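4. Lighting and Noise in the Work Halls

4.1 Sites and buildings

The survey covered 28 halls in the Polard industrial district. Most were put up as storage sheds and later changed over to packing, light assembly or repair work. The typical building is a single open room with a metal roof, a concrete slab and a row of high windows on one long wall. In 19 of the halls the windows had been painted over or blocked by shelving, so that electric light was the main source at all hours.

Tenants were asked to leave the lights as they would be on a normal working day. We did not ask for lamps to be cleaned or replaced before our visit. Two tenants did so anyway, and their readings are marked in the appendix.

4.2 Light measurements

Light levels were taken at bench height on a grid with points 2 meters apart. Each point was read three times with a Metico handheld meter and the middle value was kept. Where a machine or a stack of goods covered a grid point, the reading was taken at the nearest open spot and noted on the plan.

We compared the readings with a target of 400 lux, the level written into most of the leases in the district. The leases do not say where in the room the target applies. Some owners read it as an average for the hall, others as a minimum at the bench. We used the bench reading, which is the stricter of the two and the one that matters to the people doing the work.

Halls with fixtures set in straight rows over the benches met the target more often than halls where the fixtures had been left in place from the storage period. In the second group the rows still follow the old aisles, and the benches have been moved since. A bench could sit between two rows with every lamp working and still fall short. Dead tubes made this worse, but they were not the main cause.

Ceiling color had a clear effect. White and light gray ceilings sent back enough light to soften the shadows between rows, while bare or dark ceilings did not. Repainting is cheap compared with moving fixtures, and three owners told us they would try it first.

4.3 Sound measurements

Background sound was logged in each hall for one hour on a weekday morning and again on a Sunday, when most of the tenants are closed. The Sunday values give the sound of the building itself - fans, ballasts, rain on the roof, traffic from the Koyama road. Four halls were above 55 decibels on the Sunday log with no work going on. In all four the source was a roof fan with worn bearings.

Weekday values depended mostly on the tenant's trade and are not compared here. What we can say is that corrugated roofs with no lining carried sound from one end of the hall to the other with little loss. Workers in these halls named voices and dropped parts as the most tiring sounds, ahead of the machines.

4.4 Worker replies

Short forms were left in each break room and picked up in July. Replies on lighting matched the meter in most halls. The exceptions were halls that met the target but drew complaints of glare. The benches there stood directly under bare tubes, and workers had to look up often to reach stock on high shelves. A level reading at the bench does not pick this up, and the next round should include one taken at eye height and tilted upward.

Replies on noise were fewer and harder to sort. Several forms left the question blank, and some used it to report cold drafts. These were passed on to Nuseo, the company that manages the district's buildings, and are not counted in our results.

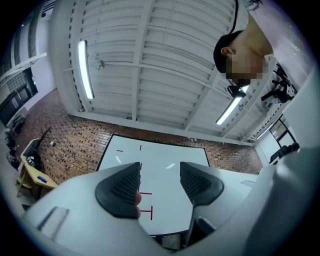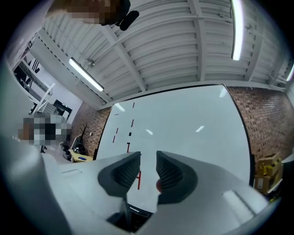 Figure 4. Two views from one location. The first shows two long fluorescent fixtures on a white corrugated ceiling with white steel beams.

4.5 Question raised in review

Should an owner with a small budget fix the lighting or the noise first?

Start with the lighting, unless the Sunday log points to a bad roof fan. Moving benches under the existing rows costs almost nothing, and painting a dark ceiling can be done over a weekend with the tenant's stock covered. A worn fan should be dealt with at once in either case, as new bearings are a small job and the noise runs all day. Roof lining is the most expensive of the measures we looked at and can wait until the roof needs work for other reasons.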